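Home | Talks | Notes | Archive | Contact

SPEAKER NOTES – "The Bottom Four Inches: on floors, feet and laundry"
Lanusthorpe Tidy Homes evening, 17/10/2022
Haoran Luo

(Wait for the chairs to stop scraping. They will not stop scraping. Start anyway.)

Good evening. I was asked for forty minutes on storage and I have brought you twenty on the part of the room where storage gives up, the floor.

Ask people to tidy a living room and they begin at eye level. Shelves, tabletop, the mantel if they're grand enough to have one. Then they stand back, pleased, with a basket of clothes still parked against the couch. I have done this myself in August with guests on the stairs.

(Slide. Take a drink of water.)

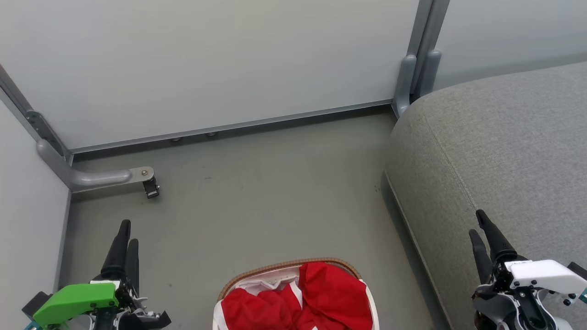
A basket is a promise. You put the red thing in it on the understanding that you will carry the whole business to the machine, and the basket believes you. In the Kutlow apartment I lived with one for so long that I started dusting it.

My rule is dull. A basket may sit on the floor while you are filling it. When you stop filling it, it leaves. If it has a fabric liner, the liner goes in the wash now and then too, a sentence that always gets a groan from the back row.

(Pause for groan. If no groan, move on with dignity.)

Second matter, panels. Plenty of you have put up partitions – Lanusthorpe rents being what they are, one room has to be three. I like them. They're light, they're pale, they hide the desk. What the brochure leaves out is the bottom edge. You get a rail, a couple of little round feet, and a slot of shadow that collects hair, crumbs and one earring per household per year.

My own set came from a store called Eskola, cost me 400 and arrived with 6 spare bolts, which I have kept in a jar ever since in case the wall gets lonely.

How to clean under it, then. An old sock over a ruler, pushed in from one end and drawn along to the other. Do the corners separately. Brackets and hinge plates want a dry paintbrush, the cheap kind, because a damp cloth just turns the dust into felt and leaves it in the screw holes.

(Hold up sock. Clean sock. CHECK SOCK BEFORE LEAVING HOUSE.)

While you're down there, look at the feet. If one sits lower than its neighbor, don't panic and don't fold up a beer mat. See whether it turns before you try anything cleverer. Mine did, after years of my blaming the floor.

(Slide. Ask the room who has looked under theirs this year. Expect silence.)
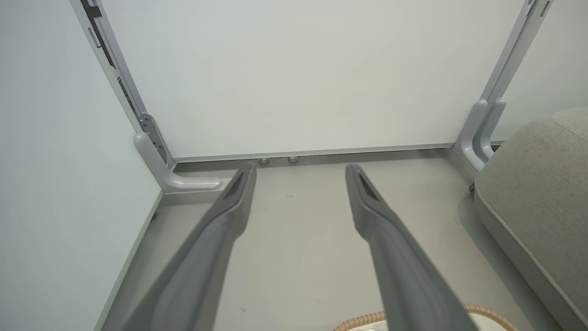 Tamara Maksymiv objected at the run-through that nobody over fifty is going to lie on a floor with a ruler, and that I should recommend a long-handled duster and have done with it. Fine. The duster is permitted. It will not get into the corner, and Tamara will be hearing from me about the corner.

Last bit is the couch. Pull it out, sweep, put it back a hand's width from the panel. Woven upholstery sheds and grabs in equal measure, and the seam along the front of a seat cushion is where cookies go. Crevice tool, slowly, then turn the cushion over if it comes off. If it doesn't come off, stop pulling.

(Questions. Somebody will ask about robot vacuums. Say they are very nice and sit down.)

Tickets for the next evening through Etix, same hall, better heating.

Comments

Pavla: I tried the sock and ruler. Got the sock back, the ruler is still under there.

Dennis R.: You went on about the corner for longer than your notes suggest. My wife has now bought a paintbrush.

Tamara Maksymiv: I stand by the duster.

Contact: the Lanusthorpe evenings desk | Copyright the speaker | Back to top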